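Everyone on here is folding jeans so they stand up by themselves in the drawer. I have questions, and I have a pile of black denim on the bed, so let's go. Thread.

---

The pitch, as I got it from Lempi Kuusisto, who got it from a video: fold in half, fold the crotch point in, fold up in thirds, and the jeans "stand like a book." You can then see every pair at once. Jeans don't look like books to me but fine.

---

First problem. Every black pair I own looks the same from the outside of a fold. If all I can see in the drawer is a black edge, I'm pulling them out one by one anyway, same as with a stack.

---

So the part you leave showing matters. Back patch, a pocket corner, a rivet, anything. The videos skip this completely - they all use blue jeans in five nice shades.

---
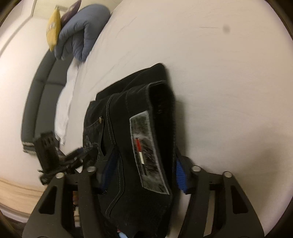
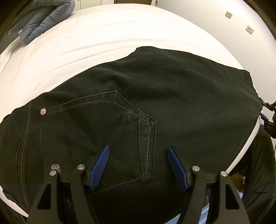 Black denim on the bed: folded up with the patch showing, and spread out at a back pocket.

---

The patch I'll give them. Red and cream stripe on it, you'd spot that in a dark drawer. Folded with the waistband out, that pair gets to keep its fold.

---

The pocket is less help. Silver rivet and pale dashed stitching, okay, but you'd have to fold it so the pocket faces up, and then the pointed end wants to ripple. I am not ironing a pocket so that a drawer can look organized.

---

Second problem, thickness. Folded jeans are fat. Seija Ahonen swears 20 pairs fit in one drawer this way. Seija, whose drawer? Mine is a Plistum and it sticks with a week of T-shirts in it.

---

Also the upright thing only works when the drawer is full. Take out two pairs and the rest flop over like tired people on a bus. Then you're refolding on a work morning.

---

Where I've landed for now: stripe patch pair goes upright at the front. Plain black ones go flat, pocket side up, in a stack of two. If it's still tidy in September I'll take back some of what I said. Not all of it.

---

Benedita Esteves asks if I've tried rolling them. I have. Waistband creases. Next.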